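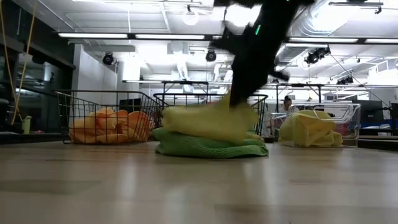 La parcela 21

Tarek Younis llegó a la parcela antes que los compradores, como siempre. Dejó el coche junto al poste de la luz, se cambió los zapatos por las botas y caminó hasta la última estaca, la que estaba más cerca del acantilado. Desde allí se veía toda la bahía de Esora, y en el lado sur el pueblo viejo con su iglesia baja y los barcos subidos a la arena.

Llevaba cinco años vendiendo terrenos para la agencia Turnbridge y había vendido todos los de aquella ladera, menos este. La ficha decía: «211 metros cuadrados, vistas inmejorables, proyecto de vivienda disponible». Las tres cosas eran verdad. También era verdad que el viento, por las tardes, no dejaba hablar.

Por eso citaba a la gente a las nueve de la mañana.

Kenza Tazi vino sola y a pie. Él esperaba un matrimonio, porque en el teléfono ella había dicho «nosotros», y miró detrás de ella por si alguien subía más despacio.

— Mi madre no puede con la cuesta — dijo Kenza —. Se ha quedado abajo, en el café. Yo le cuento.

Tarek abrió la carpeta y empezó por el plano. Explicó dónde iría la entrada, dónde la escalera, dónde la terraza grande. El arquitecto había puesto tres niveles para que cada habitación tuviera mar. Kenza escuchaba con educación, pero no miraba el papel. Miraba el suelo. Caminaba despacio entre las hierbas y de vez en cuando apartaba algo con la punta del pie.

— ¿Busca usted alguna cosa?

— Un pozo.

Él revisó la ficha, aunque la sabía de memoria. No había ningún pozo en la ficha, tampoco en el registro.

— Aquí hubo una casa — dijo ella —. Una planta, dos habitaciones. Mi madre nació en la de la izquierda. La llamaban la casa de Kamel, por mi abuelo. El pozo estaba a la sombra de una higuera.

Tarek pensó en decir que seguramente se trataba de otra parcela. Era fácil equivocarse, la ladera había cambiado mucho desde que abrieron la carretera. Pero se acordó de la higuera. La habían cortado en julio, el primer verano suyo en la agencia, y él mismo había firmado el recibo del hombre de la motosierra. El jefe decía que un árbol así tapaba la vista y quitaba valor.

No dijo nada. Fue hasta un sitio, a pocos pasos de la segunda estaca, y se agachó. El tocón seguía allí debajo de las zarzas, gris y más pequeño de lo que recordaba.

Kenza vino y se agachó también. Puso la mano encima y la dejó un rato. 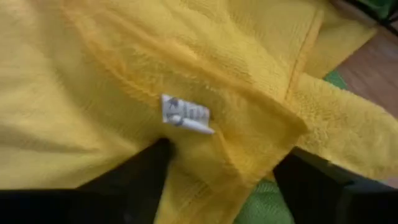 Tela amarilla con su etiqueta blanca.

— ¿Cuánto pide el propietario? — preguntó después, con otra voz.

— Trescientos mil. Quiero decir, 300 con el proyecto incluido. Sin el proyecto se puede hablar.

— El proyecto no lo quiero.

— Son unos planos muy buenos.

— Mi madre no sube escaleras — dijo Kenza.

El viento empezó a moverse antes de su hora. Tarek cerró la carpeta y la sujetó contra el pecho. En la oficina había otro interesado, una sociedad de nombre Jondska que compraba sin visitar y que pagaba el precio entero. Habían escrito la víspera. Él todavía no les había contestado, y no sabía bien por qué. Quizás por cansancio, pues el correo llegó cuando ya tenía la chaqueta puesta.

— Si baja conmigo al café — dijo —, le hago a su madre las preguntas yo mismo. Dónde estaba la puerta, dónde el pozo. Si el pozo existe, hay que declararlo, y una parcela con un pozo sin declarar no se puede vender así, de un día para otro. Tardan casi 5 meses en venir a verlo.

Kenza lo miró para saber si hablaba en serio.

— ¿Y eso a usted le conviene?

— No — dijo Tarek.

Bajaron por el camino de tierra, él con las botas puestas y los zapatos olvidados al lado del coche. En la terraza del café, una mujer muy mayor se había sentado de espaldas al mar. Tenía la silla girada hacia la ladera y una mano sobre los ojos, para protegerse del sol.

— Han quitado el árbol — dijo, cuando los tuvo cerca —. Desde aquí ya no sé cuál es.

Tarek pidió permiso para sentarse. Sacó el plano de los tres niveles, le dio la vuelta y puso el bolígrafo encima de la hoja blanca.

— Dibújemela usted — dijo.

Categoría: Relatos breves, Casas y lugares
Buscar en el sitio Buscar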